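Airing cupboard

An airing cupboard is a small warm closet in a house, usually built around a hot water tank, where washed sheets, towels and clothes are kept until they are wanted. The name is the British one, and it has traveled with the idea to a number of other places. In Ireland it is more often called a hot press, and in much of North America the nearest relative is the linen closet, though a linen closet as a rule has no heat of its own and is simply a set of shelves behind a door.

Purpose

Cloth that feels dry on the line very often isn't, quite. Cotton in particular holds on to a little water long after it has stopped dripping, and if it is folded and shut away in a cold drawer in that state it will come out smelling of cellar. The old remedy was to hang the washing near the kitchen fire for an evening, on a rack or over the backs of chairs, and this finishing step was what people meant by airing. The cupboard took the job away from the fireside and put it out of sight, which must have been a relief to anyone trying to cook supper behind a wall of bedsheets.

Construction

The usual form has a copper or steel water tank standing on the floor, with slatted shelves fixed above it. The slats matter a good deal. Warm air has to be able to climb from the tank to the top of the cupboard, passing through each layer of linen on its way, and a solid board would trap it at the bottom. Gaps are normally left at the sides of the shelves as well, and many doors have a vent or a row of drilled holes near the top so that the damp can find its way out.

Older tanks were bare metal and gave off heat freely, so the cupboard was very warm indeed and the water cooled faster than anyone would have liked. Padded jackets were later tied around them, and newer tanks come with a thick coat of foam. These keep the water hot for much longer and leave the cupboard only mildly warm. Where the tank has been taken out altogether, in favor of a boiler that heats water as it is needed, some households put in a small low-powered heater to take its place.

The Ultorcombe survey

A household survey carried out in the town of Ultorcombe in June asked residents how they stored their bedding. Of the 2,386 homes that answered, 177 had lost their airing cupboard when the heating was changed, and a good many of those had turned the space over to coats, board games or the vacuum cleaner. The results were printed in the Kasavar Household Review, along with a long and rather affectionate run of letters on the proper order of shelves.

Arranging the shelves

Custom puts the things used most at the middle height and the spare blankets at the very top, with towels nearest the tank. Freshly washed sheets go in at the bottom of the pile and the ones for the bed are taken from the top, so that every set gets its turn. Pillowcases are sometimes folded around their matching sheets to keep the set together, a habit that saves a lot of rummaging late at night.

Changing day

The cupboard has always gone along with the weekly changing of the beds, and its stock was worked out to suit: one set on the bed, one in the wash and one airing. Baskets are a common way of carrying linen between the two, and the mattress makes a handy place to set one down while the corners are being tucked in. 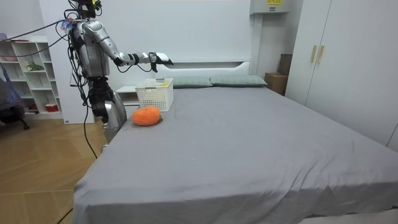
Readers of the Review did not all agree on the three-set rule, and Okabe wrote in to say that 2 sets per bed had always been plenty in a house with a decent cupboard, provided the washing was started before breakfast and the shelves were not stuffed so full that the warm air had nowhere to go.

The same complaint about overfilling turns up in most household manuals. A tightly packed shelf warms slowly, and the sheets in the middle of the stack may stay cool for days.

See also: Clothes horse; Drying room; Hot water tank; Linen closet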